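Do Loyalty Cards Save You Anything?

I went through my wallet in December and found 11 stamp cards. Coffee, sandwiches, a car wash I've used once. Every one of them promised me something free, and I couldn't remember the last time I'd collected.
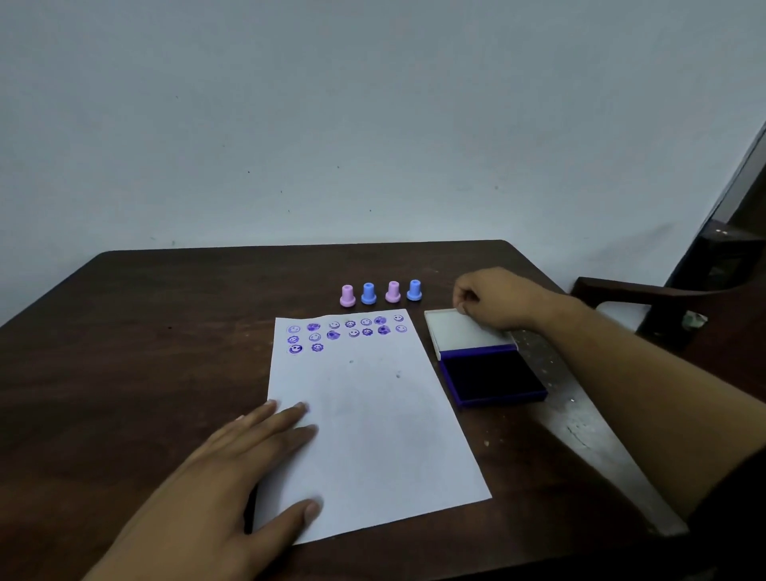
The coffee math

Mellia, the coffee place near my office, gives you a free drink after ten. Fine, that's ten percent off if you finish the card. I have never finished the card. I lose it at six or 7 stamps, start another, and then find the old one in a coat. They won't combine them. I asked.

Trevor Li at work swears by his and told me he gets a free latte every couple of weeks. He also buys a latte every day, sometimes two, and he used to make his own at home. I'm not sure who is winning there.

Points are worse

A stamp card at least tells you where you stand. Rarlow, where I get groceries, has points. I had 821 of them when I checked, and I had to dig through three screens of the app to learn this was worth around four dollars. You can't spend them until you hit 1,000, and they expire. So in practice I had zero dollars and a phone full of yogurt coupons.

My sister-in-law says the member prices make up for it. Maybe. I've started looking at the shelf tags, and the "regular" price on some of that stuff looks awfully high to me. I'd like to see what it was before the program started – I didn't write it down, so I can't prove a thing.

What I kept

Two cards. The bakery, which I'd go to anyway and where they hold the card behind the counter for me, and the car wash, mostly out of stubbornness. The rest went in the recycling. I haven't deleted the Rarlow app yet. I'm 179 points away and I know exactly how that sounds.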